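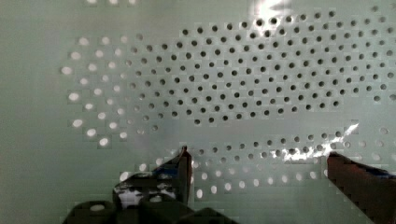
The workshop of Pillai is at the back of a former bakery, and the first subject there is always holes. The owner has been making storage for kitchens, laundries and small garages for many years, and she asked me not to print her name, only the name of the business. We sat down beside her workbench with tea and spoke for most of an afternoon about perforated panels. She loves the pale mint green ones, with the round holes in staggered rows, and she explained to me that the colour of such a panel is never one colour. Where light comes from behind, a hole looks white. Where something dark is behind, the same hole looks black. "People choose the green," she said, "and then they live with the black and the white also. They should think about both."

I asked her how she came to this work. She told me that she was first a maker of cupboards, and that she became tired of doors. "You open the door, you look, you close the door, you forget what you saw. My own mother had three graters because she could never find the first." Her first panel was for that kitchen. It was plain grey and it was hung too high, she said, and her mother needed a stool to reach the ladles.

The staggered pattern is a matter of some feeling for her. Many panels are made with the holes in a straight grid, and for hooks this works well. She prefers the offset rows for their look and for the air. "In a straight grid my eye goes up and down like in a prison window. With the offset rows it travels on the diagonal, it is calmer." She laughed at this and said that her customers do not usually care about diagonals, they want to know if it will hold a frying pan.

Will it hold a frying pan? She says yes, if the hook is the right one and the wall is good. She uses hooks from Geson, and she has tried others. The cheap ones turn in the round hole when you take the pan off, and after a month the paint around the hole is scratched to a ring. She advises to buy a few hooks first and to live with them before ordering the whole box. One customer in January ordered 500 hooks for a garage and later brought most of them back in a bucket.

We spoke also about margins. A panel with a plain border, without holes, costs a little more work at the cutting stage, and she will not leave it out. The blank part is where the hand goes when you carry the panel, and it is where the cloth can wipe properly. She likes a blank band between two fields of holes as well, when the panel is large. "You can put a label there. Or you put nothing, it is a rest."

Cleaning is the question she hears the most. Beside a stove, the grease settles on the rims of the holes and then the dust sits on the grease. Her method is warm water, dish soap and an old soft toothbrush, and she begins at the top row. For a light colour she does this every 21 days, and she has it written on the calendar in her own kitchen. She does not use any scouring powder. It takes away the shine in patches, and on a pale green this is seen from the door.

I wanted to know about light, as she had mentioned it at the start. She took me to the window and held up a small offcut, and moved her other hand behind it. The holes went dark in the shape of her palm and then bright again. She does this for every customer who wants a panel as a screen -- between a kitchen and a hallway, for example. From the front it looks quite closed, and from the side more so, as the round holes become oval and narrow. But a lamp behind it will come through every opening. She recommends a low lamp and never a bare bulb.

Her current job is a laundry wall for a guest house called Plamel, with a mint panel 100 centimetres wide over the sink. The green paint comes from Flornska, and she was waiting for the second tin on the day of my visit. The first tin was a shade too blue for her. I could not see the difference when she showed me the two test strips, and she was a little disappointed in me, I think.

Before I left she wanted to show me the offcuts, which she keeps in a crate below the bench and sells very cheaply. People take them for trivets, for drying seeds, for standing soap on. I took one home for the soap. It drips through the holes onto the shelf, so I must now find a saucer to put under it.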